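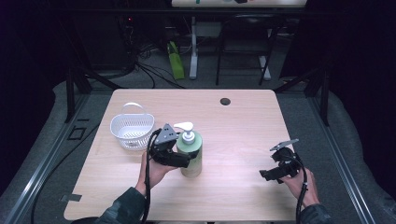
Left gripper on the neck of the pump bottle, right one waiting

Gripper width goes noisy the moment I grab a bottle by the neck. Filter it, or fix it upstream?

Posted by mossgate_tim, 2025-05-28

Hi all, long-time reader, second post. I'm writing the processing side for two-handed demos with hand-held grippers (bottle goes in the basket, sounds easy, has eaten my month). Recording goes through the Rendport logger, then my own Python scripts turn the raw streams into episodes: a pose for each hand, a jaw width for each hand, all resampled to 20 Hz for training.

Jaw width is what's driving me up the wall. On boxy things it's lovely. With the pump bottle, as soon as the left jaws go round the neck just under the pump head, the width starts flickering between a sensible value and something near fully open. It carries on for as long as I hold on, then clears up when I let go. The right gripper is fine the whole time, but it's not holding anything, so I'm not sure that tells me much.

I get width by tracking a point on each finger in the gripper's own video and taking the distance between them. Things I've tried:

Median filter over 5 samples. Helps a bit, still jumps.
Median filter over 15 samples. Smooth as you like, but now the close happens late and the policy I trained on it pinches thin air above the bottle.
Throwing out any episode with a jump in it. That left me with 457 out of 3000, so no thanks.

Is there a sensible filter for this, or am I polishing the wrong thing? I'd rather not re-record if I can help it.

Cheers!

kettlebridge

I'd stop fiddling with the filter. A median is good at single bad samples and yours aren't single, they come in runs for as long as the fingers are round the neck. Any window long enough to swallow a run is long enough to smear your close, and you've found that out already with the 15.

My guess is the tracker is losing one finger behind the bottle and hopping onto something else that looks similar. The pump collar has ridges on it, which is just the sort of repeating edge a point tracker loves. Easy to check: dump the tracked points on top of the video for one bad episode and step through the grasp. If one point slides off up the collar and comes back, there's your answer.

If that's what it is, you've probably got enough in the raw data to save it:

1. Keep the tracker's confidence for each finger and don't chuck it away before resampling. I bet your script averages it out (mine did for ages).
2. Where confidence is low on one finger only, use the good finger on its own. If the two jaws are linked mechanically they move together, so width is twice the distance from the centre line. Check that on your grippers first, mind.
3. Where both are low, hold the last good value and mark the stretch as held. Don't interpolate across it, you'll invent a slow opening that never happened.
4. Resample last. If you resample first you're blending good values with rubbish and no filter will unpick that.

Also put a speed limit on it. You know how fast a hand can squeeze those jaws, so anything quicker than that gets rejected before it goes anywhere near the filter. Three lines of code and it catches loads.

I'd run the lot over again from raw and see how many episodes you get back before even thinking about re-recording.

pdw_oldham

Just use the Kvaran smoother, it does all this for you. Set it to 2 and leave it.

kettlebridge

@pdw_oldham it smooths, but it does it over a window same as the median, so he'd get the late close again. Fine for the poses though, I do use it there.

Fennimore88

Agree with most of the first reply, but have a look at your timestamps as well. We had a fault with the same look to it on a Dillell rig in December and half of it was tracking, the other half was the left and right streams being lined up by arrival time and not capture time. When one stream hiccupped, the script paired a fresh hand pose with a stale width. You'd never spot it with the jaws still, only when they're moving.

Quick test is to clap both grippers shut together at the start of a take and plot the two widths. If they don't close on the same sample, sort that before you touch anything else. I do a clap on every take now, and the script refuses to cut an episode without one.

One thing I'd argue with: I wouldn't hold the last good value for long stretches. If it's held for more than a second I mask the width out of the loss for those steps and let the pose carry on training. The policy copes well with a few gaps in its targets and very badly with a confident wrong number.

Oh, and if you're on the Prillard tracker, the confidence it writes out is inverted (low is good). Lost an afternoon to that one.

mossgate_tim

Ha, I am on Prillard, and I had it the wrong way round. Overlaid the points on one bad take and one of them does wander up onto the collar, so spot on there. Going to do the one-finger fallback and the speed limit first, then the clap test on the next batch. Will post the plots once the rerun has finished, it's chewing through the raw files now.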